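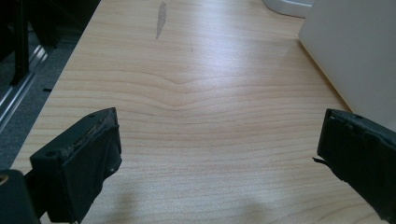

Clubs > Student Projects > Robotics > Gripper pads, replace or leave?

Gripper pads, replace or leave?
14 replies hidden, showing most helpful | 1,528 views

tkordestani
We have a student project running this term, teaching a small arm to pick things up from a desk. The students record themselves doing the job with the hand-held gripper, and the recordings are used to train the arm. The pads on the hand-held one are getting tatty. The coating along the top of the left one is scuffed and has gone grey underneath, and there is a bit of something sticking out from the right one like a loose end of tape.

Two of my group want to stop and fit new pads before they record any more. The other three say the demonstrations are fine and we should carry on until we reach 100 per task. We have a showing for parents in November and I would like to have something working by then. What do other clubs do?
Touran Kordestani
3 likes

juter_lab
Carry on. Pads wear. If you change them halfway through, the first half of your recordings has one look and the second half has another, and the fingers are in view the whole time. We changed ours in the middle of a set last year and the arm was worse at cups afterwards. Could have been something else, but I wouldn't do it again.
5 likes

Kamran S
I disagree with that. A worn pad doesn't grip the same as a good one. If the students are squeezing harder to make up for it, that goes into the recordings as well, and then you put it on an arm with decent pads and it squashes things. Change both pads now, trim off anything loose, and start the set again. How many have they done?

tkordestani
Thirty-odd on the cup task, fewer on the box. They would not be happy to start again.

Kamran S
Thirty is an afternoon. I'd take that over finding out in November.
2 likes

millen_robotics
Is the arm using the same type of pad as the hand-held one? That matters more than whether they're new. On ours the school bought one kind for the arm and the kit came with another, and we spent weeks changing settings when we should have looked at the fingers.

tkordestani
Same type, from the same order. The ones on the arm have hardly been used.

millen_robotics
Then I'm with Kamran. Swap the hand-held ones so they match the arm. Keep the old recordings in a separate folder and try training with and without them. That's a decent piece of work for the students to write up anyway.
4 likes

juter_lab
Fair enough if the arm's pads are nearly new. I'd still keep the old recordings in. A bit of variety doesn't hurt and you haven't got many to start with.

deskbound_dave
Different question, what desk are you using? We had trouble with ours, one of those with a shiny top. Light from the window landed on the far half and the near half stayed darker, and the arm kept stopping short when it reached into the bright part. We put a blind down and did all the recording after 4pm.

tkordestani
Pale wood grain, and yes, it shines at the far end. There's a grey mark on it that won't come off too. I hadn't thought about either of them mattering.

deskbound_dave
The mark won't matter much if you move the objects about. If every cup starts on the mark, it will learn to go to the mark. Ours did exactly that with a sticker.
6 likes

Kamran S
Agree with Dave on that. Get them to pick a new starting place every time. Left to themselves they will put it back where it was, because it's quicker. We have one student resetting and one recording, and they change over every 10.

amini_y11
I'm a student in the Amini group so this is from the other side. Please don't make people start again without asking them. We got told to redo ours twice and four people stopped coming. What worked was when our teacher let us test the arm on the recordings we already had. It missed nearly everything and then we wanted to redo them.
11 likes

tkordestani
That's a good point, thank you. I'll let them train on what they've got first and see what they decide.

juter_lab
Do post the result, whichever way it goes. I'd like to know if I'm wrong.

tkordestani
Update. They trained on the old set and ran it on the arm, 5 tries with the cup. It got one. They voted to change the pads. Fitting them took longer than it should have because one of the screws was stiff and we only had the wrong size driver. They've started the new set with the cup moved each time. They want to keep the old recordings and try both together as juter_lab said, so that is the plan once the new ones are done.

Kamran S
Did you do anything about the light?

tkordestani
Not yet. There isn't a blind on that side of the room. One of them is going to try turning the desk round.

deskbound_dave
Turn it before they record any more, not after.
2 likes

tkordestani
Noted. I'll put it to them at the next session.

19 people are following this thread | Share (2)

Tremis Schools Robotics Forum | Contact the moderators | Back to top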